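Keeping Petition and Court Papers in Order at Home

Last updated: December 2021
2 min read

If you have joined a legal challenge or are carrying a petition against a new state law, the paper builds up fast. Margaux Leblanc of Binport kept 310 pages from one case on her kitchen counter before she moved them to a shelf in the hall.

Start with a dry shelf away from the stove and sink. Steam curls paper, and grease spots on a signed page can make a name hard to read.

Keep signed petition sheets apart from blank ones. Store them flat in a lidded box. Don't punch holes in them, and don't fix a torn sheet with tape until you have asked the office that will receive it.

Court papers go in date order, newest on top. Write the filing date on a sticky note on the front page — never on the page itself. Staples are fine on your own copies. Use clips on anything you may need to scan.

For receipts, use one envelope per month. Thermal paper fades, so photocopy gas and parking slips the week you get them.

Deadlines belong on a wall calendar where the whole house can see them. Ludivine Vasseur, who gathered signatures in Amthorpe in September, writes the due date in red and a second date 16 days earlier in pencil.

Label boxes and dividers on the side that faces out. Dark letters on a white label are easiest to read in a dim closet, and two or three words are enough.
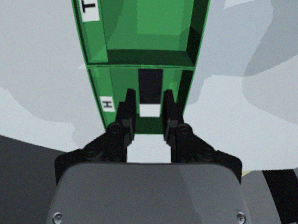

White labels with black letters, on the left side.

A box that holds more than 35 pounds is too heavy for a high shelf. Split it.

When the case ends, ask your lawyer how long to keep your copies. Shred anything with a home address or signature that you don't need to hold on to.

Related
Where to Store Old Tax Returns
Cleaning a Yard Sign for Next Season
Getting Marker Off a Kitchen Table
Packing a Bag for Jury Duty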